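Hotport Center Opens Sorting Room for Returned Household Parts

HOTPORT – The Bultau Reuse Center has opened a sorting room for small household parts, the center announced in March. The room will receive tubes, fittings, caps, brackets and similar items that residents bring in separately from larger goods, and will make them available again to households, schools and repair shops in the Hotport area.

Until now, parts of this kind were accepted at the main counter and stored together with mixed hardware. According to the center, 155 crates had accumulated by the end of last year, and residents looking for a single replacement piece were often asked to come back another day. Staff have since worked through 68 of those crates. The remainder will be sorted over the spring and summer.

The new room occupies the former reading annex on the ground floor. The walls have been repainted and the tables refitted at a uniform working height. Parts are sorted first by shape and then by diameter, and are held in open containers until they have been measured and entered in the center's list. Items longer than 48 inches will continue to be received at the loading entrance on Msimang Street.

"People come to us with one broken piece from a shelf or a garden chair, and they would like to keep the rest of it," said Zdeňka Štefanec, director of the center. "We had many of those pieces in the building. We could not find them quickly enough."

Tubing is the largest category received so far. Residents are asked to remove tape and screws before bringing tubes to the center and to keep matching pieces tied together. Tubes that have held fuel, solvents or pesticides cannot be accepted and should be taken to the Fledum collection point during its regular hours.

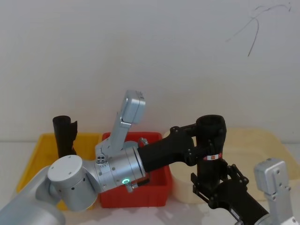 A black tube held upright by two grippers at a table with three containers, Bultau Reuse Center.

The sorting room is open to the public from 9 a.m. to 1 p.m. on days when the main counter is open. Parts may be taken without charge, up to a limit of 52 pieces per household each year. Schools and registered repair shops may apply in writing for a higher limit. Application forms are available at the main counter.

Residents with larger quantities to donate are requested to contact the center in advance so that a delivery time can be arranged. Parking at the Msimang Street entrance is limited to 15 minutes for unloading.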